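Bright spot on pale floor, can't tell if it is glare or finish damage

Asked in Flooring and Finishes
4 votes, 2 answers

We have a pale floor in the dining room, sealed in October with a water-based satin (Skarnuvum, two coats). Under the table I keep noticing shiny patches that seem to move when I do. Before I recoat I want to know whether the sheen is uneven or whether this is only reflected light. The room has a window on one side and ceiling LEDs, 4000 K.
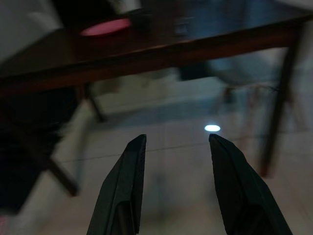 Satin finishes are supposed to hide this sort of thing, according to the can. I have mopped with plain water and with diluted Barnska cleaner, no difference. The small bluish-white oval on the floor near the dark wooden table is the type of spot I mean. Would a light screening and one more coat even it out, or is that wasted effort?

Answer 1 (accepted)
Cheuk-hei Tseng

Test before you sand. Turn off the ceiling lights and cover the window, then hold a flashlight low to the floor and sweep it across. A reflection goes away with its source. A burnished or thin area stays put and shows a definite edge when the light rakes over it.

If you find an edge, screen the whole floor with a worn 120 disc, vacuum, tack, and recoat wall to wall. Spot repairs in satin nearly always show — the flattening agent settles differently in each batch. Stir the can for 2 minutes, do not shake. Allow 6 hours before socks.

Answer 2

had the same with Moltovden, went over it with 300 grit by hand and it got worse. just put a rug down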